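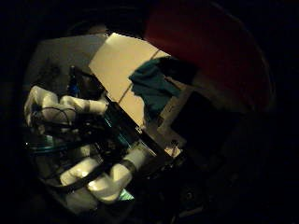 A teal cloth on the cream panel, mid-afternoon at Balevmont.

I'd come to talk to Mebrat Berhe about folding, and we got sidetracked by rags almost right away. She keeps 43 of them (she has a list!) and the teal ones are her favorites. "They're soft and they don't leave fuzz," she told me. "I'd wipe my own face with one."

So does she fold them? I had to ask. "The clean ones, sure, in thirds. The one I'm using gets dropped wherever I'm standing. Obsa hates it."

Obsa, her brother, yelled from the hallway that he does hate it. They've shared the place since June and still argue over whose turn it is to do the laundry – I heard both sides, at length.

I wanted to know what she'd tell someone with a drawer full of old T-shirt scraps. She laughed. "Keep two for shoes and get rid of the rest. Desta Beyene gave me a whole bag once and I'm still mad about it."

She'd put coffee on by then, and we moved on to pillowcases.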